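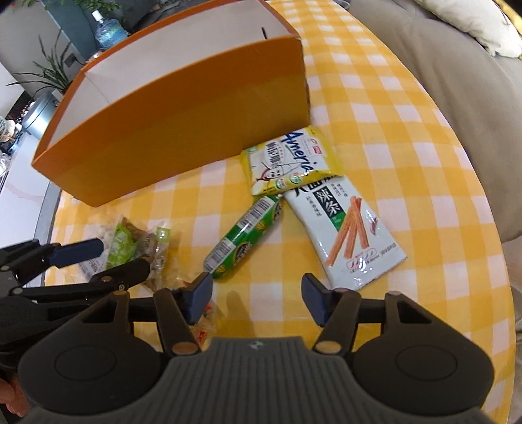
ok long thread on looking after the hand grippers, bc three people asked me this week and I keep typing the same thing in DMs. this is the two-hand set, left and right, the kind you squeeze. snack packing task but the upkeep is the same whatever you put on the table

1/ pads first. always pads. the blue ones on the fingertips. wipe before every session, damp cloth, then a dry cloth. no alcohol on ours, Ploka says it dries out the face and I believe them after what happened to my first pair

2/ snack bags are the worst thing for pads. shiny wrapper, bit of oil on the outside from the factory or from somebody's fingers, and now your grip slips and you squeeze harder to make up for it. then the linkage wears. all from a greasy chip bag

3/ so: wipe the packages too. yes every one. takes 6 minutes, I timed it

4/ linkage. open and close it slow with your ear right next to it. should be silent. a tick at the same spot every time = grit in a joint. a tick that moves around = loose screw somewhere

5/ grit: canned air, short bursts, from the finger side toward the handle and then again from the side. do NOT oil it. I oiled it. it picked up every crumb in the apartment and I had to strip the whole left hand down in November with a toothbrush

6/ loose screw: quarter turn, check, quarter turn, check. the arms have to drop closed on their own weight. if they hang, you went too tight, back it off

7/ pivot caps, the tan ones. they pop off if you get a fingernail under. dont. the clip inside is thin and the spares come from Nerix in bags of 50 and nobody needs 50

8/ ok somebody already replied asking how to tell if the two fingers are even. fold a sheet of paper in half, pinch it, pull. should drag the same at the top of the pad and at the bottom. if it lets go at one end the pad is on crooked. peel, clean off the old tape, new tape, press for a full minute

9/ do the paper thing on BOTH hands. my right is always fine and my left drifts. I'm right handed so I think I bang the left into stuff and don't notice

10/ zeroing. fingers fully shut, pads touching, hold still, zero. then fully open, hold, save. if theres a crumb between the pads when you zero, your whole session thinks closed is not closed. ask me how many takes I lost. over 200

11/ re-zero after any pad change. also after a drop. also after lunch tbh

12/ table setup since Jagadeesh Mathew asked. cloth has to be pulled flat, if it bunches the fingers catch it and drag the box along with it. I tape the corners under. checks are fine for us, I like them, easy to see when the cloth has slid

13/ box goes open side up, long side facing you. leave room between the wall and the nearest snack or you will be scraping the pads on cardboard all day, and cardboard dust is basically sandpaper

14/ round stuff like the sausage: come in across it, not along it. along it = it rolls, you chase it, you jam a fingertip into the table. thats how the pad corners get chewed. Most of the dead pads in my drawer died by sausage

15/ clear bags of loose little things: grab a fold at the corner. if you grab the middle you are crushing whats inside and the hand never closes right, and the reading looks like a fault. it isn't a fault. I stripped a perfectly good gripper over this

16/ watch the two hands near each other. linkages hook. if they hook STOP, open both, back the left one out the way it came in. twisting bends an arm and a bent arm is a new arm

17/ end of day: wipe pads, air the joints, leave the fingers slightly open. shut tight overnight leaves a flat spot on the pads. Medeiros foam case if you have it, a towel in a drawer if you dont. I have a drawer

18/ pads get swapped in pairs. never one. I know the other one looks ok

19/ what I keep in the kit: 2 cloths, canned air, small hex driver, pad tape, spare pads, sheet of paper. the Movari kit has a torque driver in it too, nice, never used it

20/ typo in 7, meant dont pry them with a fingernail OR a screwdriver. had a guy do the screwdriver

21/ re the question about washing pads in the sink: lukewarm and a drop of dish soap is fine if you take them off first, let them air dry on the rack overnight, new tape in the morning. I havent tried the dishwasher, if you do post it

going to redo the tape on my left hand now, will add the tape width when I find the roll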